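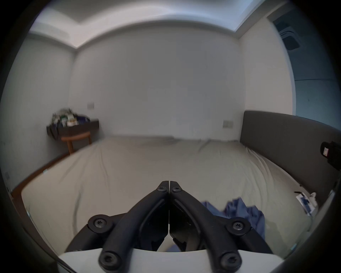 When the gripper won't let go

Ours jammed shut on a pillowcase in March, and what a lot I learned from it! Hit stop first, then take the power off before your fingers go anywhere near the tips. Never tug the cloth — ease it out sideways. Pick any threads from between the fingers with tweezers, then check every screw with a Torx driver (mine had worked loose after 59 folds). Try it empty, then on a flannel. Thanks to Elsa Laaksonen in Hincombe for the tweezers tip!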